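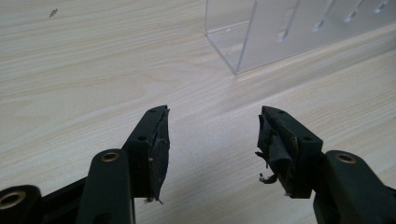 What are you looking for? Somebody who likes small fiddly builds and can give me two evenings a week through July, working on a home-made gripper at the shared workshop in Drelenville.

Do I need to know robotics? Being handy matters more. If you've rebuilt a bike hub or fixed a sewing machine you'll be fine.

I'm Ingrid Castellanos and I've been building the Plorno in my corner of the Andcombe workshop since last winter. It's a two-finger gripper you hold in your hand, black plastic links on brass bushings, and I'm really fond of it! What it needs now is new finger pads. The rubber on both fingertips is shot, the right one worse than the left, all curled up and shredding. I want to try different rubbers, different glues, maybe a pad that screws on so you can swap it in a minute instead of scraping old glue for an hour (I have scraped a lot of old glue).

So the work is mostly this: cut pads, fit them, pick things up over and over, write down when they start to peel. My last set got to 1061 grabs in the notebook and I'd love to beat that. There's also some printing, some filing, and a fair bit of hunting for the 4 mm drill bit.

You'd get 700 for the month, paid half at the start and half at the end, plus your workshop pass and all the coffee you can stand. I know it's not a fortune - the money is coming out of my own pocket. You can use the printers for your own stuff after we finish, too.

We start at 6:30 in the evening and pack up by 9:30. You should be over 18, okay with glue fumes (we do open the big door), and willing to tell me when one of my ideas is bad. If you have your own calipers, bring them. Mine are Vanags and the battery cover is taped on.

To apply, leave a note in the Plorno box by the front desk at Andcombe, or come find me at the long bench any evening after 7. Tell me about one thing you fixed or built and what went wrong with it. Skip the resume, a few lines is plenty. If two of you want to split the month - one evening each - I'm open to that as well.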